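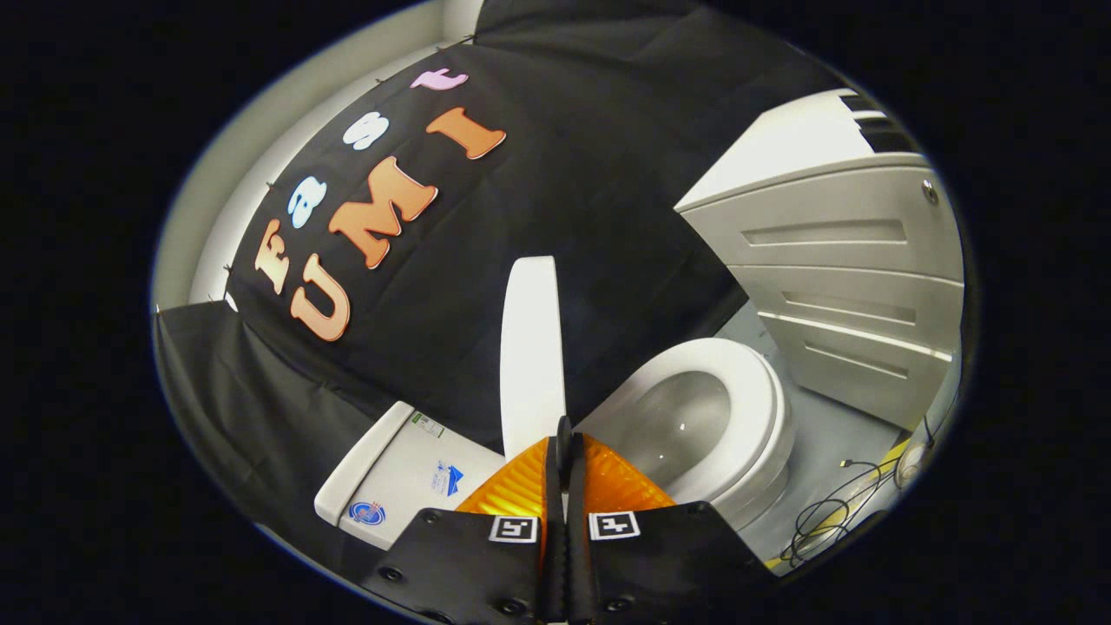
4. Build and Collection Setup

4.1 The hand-held gripper

The tool was put together in the shared workshop at Achterberg over 20 evenings, most of them after the laser cutter crowd had gone home. Body plate is printed black, flat on top so the screws can be reached without taking the fingers off (first version needed full teardown, bad). Fingers are long and narrow with ridged faces. We tried smooth ones first - they slid off the lid. One square marker sits on each side of the fingers, on the body, so both stay in view of the wide lens. The two orange pieces next to the fingers are translucent and ribbed. Satish Iyer printed several versions of these before we settled on the current one, see 4.3.

Camera is fixed behind the fingers. We did not crop the round image. The edges are badly bent but the floor and the furniture in them help tracking more than we expected, so cropping was dropped early.

4.2 The bathroom corner

Figure 3. View through the gripper camera in the bathroom corner, lid raised. Foam letters on the black cloth read "Fast UMI".

The test task is lowering and raising a toilet lid. Plain white toilet, black cloth behind it, white cabinet with drawers to the right. Cloth is pinned along the top only and hangs in folds. We wanted a dark background because white lid on white wall gave us poor edges, and tracking drifted. The plain cloth then had too little texture, so the foam letters went up. Cheap fix. Marlene Bergeron suggested patterned fabric insted, not tested yet.

Stickers on the white unit at the left were left on. Same for the cables on the floor at the right. A home bathroom is not tidy either and we did not want to train on a clean one only.

4.3 Collection

We recorded 400 demonstrations with three operators. Each run starts with the fingers closed and pointing at the base of the lid. Operators were told to move at there normal speed. Of the full set, 83 were thrown out, mostly for lost tracking when the hand turned too fast toward the cabinet. A second set is planned for December in the Tatberg workshop, different toilet, no cloth.

Wear was a bigger issue than data. The early orange pieces cracked near the mount. Thicker root fixed it, at the cost of a stiffer feel that Wendell Lyons (operator 2) disliked and the other two did not notice. Screws work loose as well - check all of them before a session, a loose plate shifts the markers and the calibration is gone. We lost one whole evening that way. Print files and the screw list are in Appendix B.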